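Print this page | E-mail this article

3. The reading-buddy program at Lodville

3.1 Setting and participants

Lodville is a mid-sized district where most families live within walking distance of a school. Its reading-buddy program pairs fourth and fifth graders with kindergartners for half an hour in the morning, and it grew out of a book drive that brought in 2,203 used picture books in one May. The teachers had expected a few boxes! With that many books on hand, the schools could let every pair pick its own reading, and that free choice became the part of the program we most wanted to study.

We followed 170 pairs through one school year. Older students joined by choice, with a note from home. Younger students were matched by their classroom teachers, who knew far better than we did which children would get along. Pairs stayed together all year unless a child moved away or asked for a change.
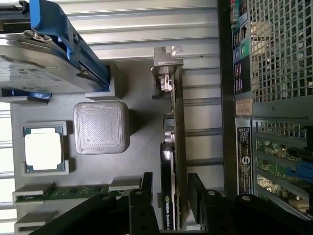
3.2 What we collected

Each pair kept a paper log with the title of the book, who read which pages, and one line on what they liked. The logs are a joy to read -- full of arrows, stickers, and very firm opinions on dinosaurs. We coded 600 log pages using the scheme developed by Joar Isaksson for his earlier work on shared reading, with one change: we split his "talk" category into talk about the story and talk about anything else.

Teachers also filled out a short form each term, and we sat in on sessions in the library and the cafeteria. We took notes by hand and did not record the children. Entries were typed up in the Illska database, with names replaced by pair numbers before coding began.

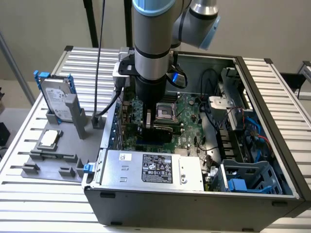 Figure 2. Open desktop tower and robotic arm at the work table.

3.3 Results

The clearest finding is also the one that made us happiest. Pairs who talked a lot about the story went back to the same book again and again, and the kindergartners in those pairs began reading lines aloud earlier in the year. One boy read the same book about a lost mitten for most of the winter, and by spring he was doing all the voices while his buddy turned the pages.

We had thought that talk about anything else would pull children away from reading. It did no such thing in our logs. Pairs who chatted about lunch, pets, and loose teeth finished as many books as the quieter pairs, and their teachers described them as more at ease with each other.

The older students surprised us too. Several who were listed as reluctant readers at the start asked to take picture books home so they could practice (one wanted to get a bear's growl right). Teachers at the Lacson campus liked this so much that they set out a practice shelf by the door, and the Patisitz campus soon copied it.

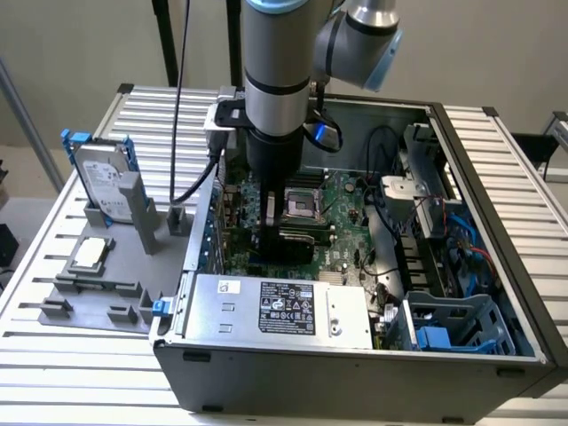 Figure 3. Robot arm with its gripper inside the open computer case.

3.4 Limits

Children chose to join, so our older readers may have been a friendlier bunch than their classmates. The logs also vary a great deal. Some pairs wrote a full sentence every time, and others drew a smiley face and ran off to recess. We counted a smiley face as an entry but did not code it for talk. We also have no matching group of kindergartners who read without a buddy, and we would love to see another district try that comparison with a full year of logs.

Contact the editors | Copyright by the authors. All rights reserved. | Back to top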